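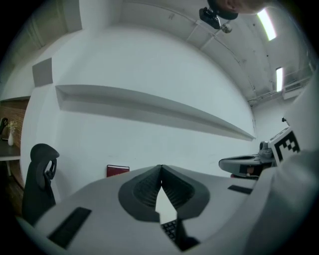
How often should you clean a keyboard? Once a month for a quick going over with a soft brush, and twice a year for the full treatment with the keys off, or sooner if you eat your lunch over it.

I eat my lunch over mine. I may as well own up to that at the start, because everything I have to say about keeping a desk nice comes from someone who finds oat crumbs under the space bar and has been known to blame the biscuits for being too dry. I have promised myself for years that I would take lunch to the kitchen table like a grown woman, and I do, for a week or so each March when the sun comes round to that side of the flat, and then I drift back.

The monthly clean takes me no time at all. I unplug the keyboard, carry it over to the bin and turn it upside down, and give the back a few pats, the way you would a baby with wind. Then it goes on a tea towel and I work along the rows with an old make-up brush (a big soft blusher one, washed and properly dried), always from left to right so I remember where I've got to when the phone goes. After that a cloth that is barely damp, wrung out until it feels as if there's nothing in it, over the tops of the keys. Black keys show the grease from your fingers something terrible, especially the letters you use most. My E and my A are as shiny as conkers.

The full treatment is another matter and I did mine on 28th January, with the radio on and a pot of tea, and I will say I enjoyed it very much. Take a photograph of the keyboard first! I didn't, the first time, and spent a good while trying to remember which way round the brackets went. The caps on mine pull straight up with a little wire tool that Declan Ngata lent me and has very kindly never asked for back, but do look up your own model before you start tugging, as some laptop keys have tiny plastic clips underneath that snap if you so much as look at them. The caps go into a bowl of warm water with a drop of washing-up liquid and sit there while I hoover out the tray on the lowest setting. Then a rinse in a sieve, and out they go on a towel overnight. Overnight, mind. I tried to hurry them along once with a hairdryer and blew the number 7 behind the radiator, where I believe it lived quite happily until we had the floor done.

While the keyboard is in bits I do the rest of the desk, as there's no point putting clean keys back on a dusty desk. Everything comes off. The mug of pens gets tipped out and each pen has a scribble on the back of an envelope to see if it still deserves its place. Papers go in one heap and I sort the heap sitting down, which sounds obvious, but I used to do it standing up and I would always wander off halfway with a bank letter in my hand. Leonie Quinlan, who I shared an office with at Gilchrist for longer than either of us likes to admit, kept one folder for anything she needed that week and put everything else away, and I copied her in the end. Mine has a split spine and it has been mended twice with parcel tape.

Shelves next. A long shelf is a wonderful thing to have near a desk and also a terrible temptation, and my own rule is that if I can't draw a finger along the whole length of it then there is too much on it. I keep to this for perhaps two months of the year. The best shelf I ever had was 80 centimetres long and held a dictionary, a spider plant and nothing else, and I was so proud of it. Then I was given a set of jugs.

Somebody wrote in after my last post to ask about sprays, and I don't use them on the desk, only the damp cloth and then a dry one. If you have a sticky ring from a mug, leave the damp cloth sitting on it for a few minutes before you rub. Bevan Whitcombe swears by a bit of lemon juice, but his desk was his grandfather's and has survived worse, so I'd be wary of taking his advice on yours.

The caps went back on after breakfast the next day, with me humming over them as if it were a jigsaw. I had the question mark in the wrong place for a whole morning. Lunch was soup, at the kitchen table, and I'm having the same again tomorrow because there's half a pan left.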